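Plattner working group, disassembly study – minutes
Nandport lab, November, start 10:00

1. Minutes of last meeting
Accepted with one correction: the replay threshold is set per joint, and the table in the appendix should say so.

2. Demonstration data
The desktop computer set now holds 47 demonstrations, of which 29 have been labeled. Labeling uses the Brotusen scheme with one change. Contact with a cable is a separate label and is no longer merged with contact with the chassis. Two labelers disagreed on 10 segments, nearly all of them at the start of the approach. The group agreed to define the start as the first video sample in which both fingers are inside the case.

3. Wrist view and occlusion
Discussion of how much of the work area stays visible from the wrist camera once the gripper is in the case. Views considered:

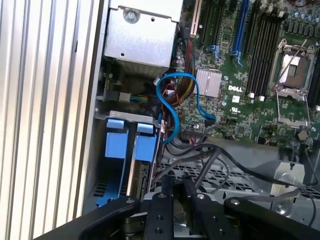
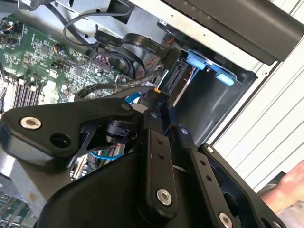
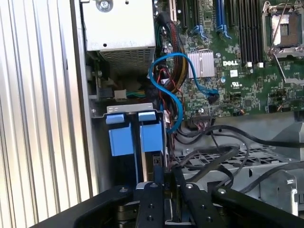
Wrist camera, gripper at the open computer case.

The present method takes a single crop around the fingertips. It was argued that the crop is too tight for cables – the policy gets the last part of a cable and has no information on where it runs. A wider crop brings in more of the gripper's own links, and these have so far been masked with a fixed template. The template does not follow the links as the fingers open. Proposal: compute the mask from the finger position at each step. Accepted for trial.

4. Results to date
With the fixed mask, the drive bay approach reached the target pose in 17 of 29 offline replays. Most failures were sideways errors at the end of the approach. No result yet for the computed mask. Depth input was raised again and deferred; reflections from bare metal remain a problem for the sensor.

5. Ninalton report
The section on method is complete. The results section waits on item 4. Figures are to use the same crop throughout.

6. Actions
– Relabel the 10 disputed segments under the new start rule.
– Implement the computed mask and repeat the 29 replays.
– Correct the appendix table.

Closed 11:25. Next meeting after the replays are done.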